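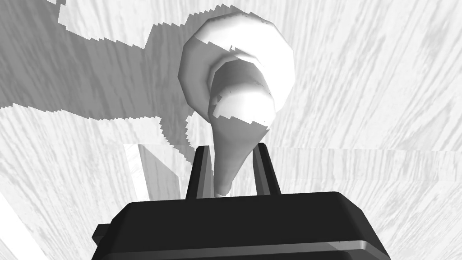

Week 3: Average audience, reach and share

Television audience measurement rests on three quantities that students routinely confuse: average audience, reach and share. Each is computed from the same panel data, but they answer different questions. Average audience is the mean number of people viewing across every minute of a program. Reach is the number of distinct people who viewed for at least a qualifying period. Share is the average audience divided by the total television audience at that time. Reach depends on a threshold, and what is counted as inside depends entirely on where the threshold is set. Move the qualifying period from one minute to 3 minutes and the reach figure falls, although no viewer has behaved any differently.

1. Notation

Let N be the number of panel members in the target demographic, w(i) the weight of member i, and m(i) the minutes of the program viewed by member i. Let T be the program's duration in minutes.

Average audience: AA = sum of w(i) x m(i), divided by T
Reach: R = sum of w(i) over all i with m(i) at or above the threshold
Share: S = AA divided by total TV audience for the same interval, x 100

For a threshold greater than zero, a program may have an average audience larger than zero and a reach of zero. Students should construct such a case before the tutorial.

2. Worked case: the Ostum debate

Ostum carried a leaders' debate in January, simulcast on its secondary channel, Imai. The two channels published separate averages. Adding these is legitimate, as a minute of viewing is credited to one channel only. Adding the two reach figures is an error. A viewer who switched from one channel to the other during the program appears in both, and the sum therefore overstates the combined reach. The deduplicated figure must be calculated from respondent-level data. 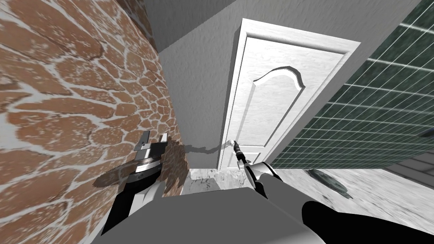

The same caution applies to network totals quoted in press coverage. Where an article states that a broadcast was "watched by" a given number of people, check which metric is meant. Networks favour reach when the average is poor. A comparison of this year's reach with last year's average audience has no meaning, whatever the direction of the change.

3. Preliminary and consolidated data

Overnight figures include live viewing and same-day playback. Consolidated figures add time-shifted viewing over a fixed window. Live political programming gains little on consolidation; scripted drama may gain a great deal. Always compare like with like and label the data stream in every table.

4. Tutorial exercise

Use the Markodano extract on the unit site. It covers people aged 18 and over.

(a) Compute AA for each program.
(b) Compute R at thresholds of 2 and 3 minutes.
(c) Explain why the shares do not sum to 100 across the listed channels.

Responses are due by Friday. Reading: Nomura, Toshiko, chapter 2, on weighting and panel bias. The Fletedico tables at the back of that chapter use the older household-based definition and should be disregarded for part (b).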